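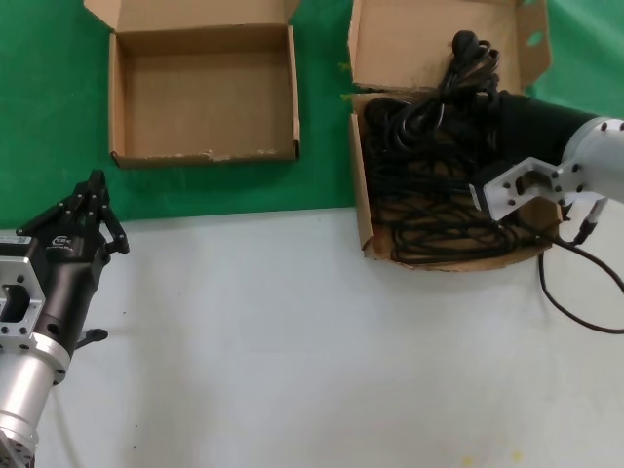

The budget for the second cell is due, and I have rewritten the parts list for the fourth time. The first cell was bought the way most small shops buy things: the arms were priced carefully and everything else was guessed. I would like the next one to go the other way.

The task is unchanged. Power cords arrive in a cardboard box and have to be moved to another cardboard box. A person does it without looking. For two arms it is an awkward job, and the awkwardness is where the money went.

Arms first. We have a quote from Wedari and one from Ondieki, and the difference between them is small enough that I have stopped arguing about it. Lead time matters more. Wedari said July and then stopped saying July. Gareth Dunmore wants a penalty clause. I want a delivery address and a pallet on it.

Grippers are the line I got wrong last time. Parallel jaws are cheap to run and easy to mount, and they do well on a part with two flat sides. A cord has no flat sides. The molded plug is the only stiff thing to close on, and in a full box the plugs are often under the loops. I have put down one spare set of fingers per arm and a further allowance of $473 for having tips cut in a softer material. Gikiso will do a short run at that price if we supply the drawing. We have not made the drawing.

Mounting plates: two, aluminum, cut in house. Bolts from stock. Zero on the sheet, which Arwel Gronow dislikes, so I have entered 15 hours of his time against it instead.

Wrist cameras, one per arm. I tried to drop these and could not. The overhead view gives you the box and the top of the heap. It does not tell you which loop goes under which, or where a cable tie is holding several cords together as one lump. Two cameras with brackets and leads come to $1,269, and that is the figure I expect to be asked about.
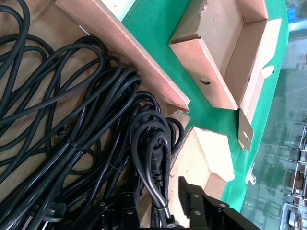 Morena Messina would leave the wrist cameras in and cut the cardboard. In her view the cell should be specified around rigid totes from the first day, as a corrugated wall bends and tears and every flap is one more thing for a finger to catch, and she would take the cost of the totes out of the spare fingers if it has to come from somewhere.

I agree about the walls and disagree about the fingers. The cords will still arrive in cardboard whatever we own, so totes only fix the receiving side. I have added a line for them anyway - receiving side only, smallest size Cidham stocks, quantity to be settled.

Still open:

Green mat, second piece, or paint the table.
Freight on the arms.
Who signs for the electrical work. Dougal Buchanan did it last time.

The sheet goes in on 1 August 2020 with the freight line blank if Wedari has not replied.

37 shares
2 comments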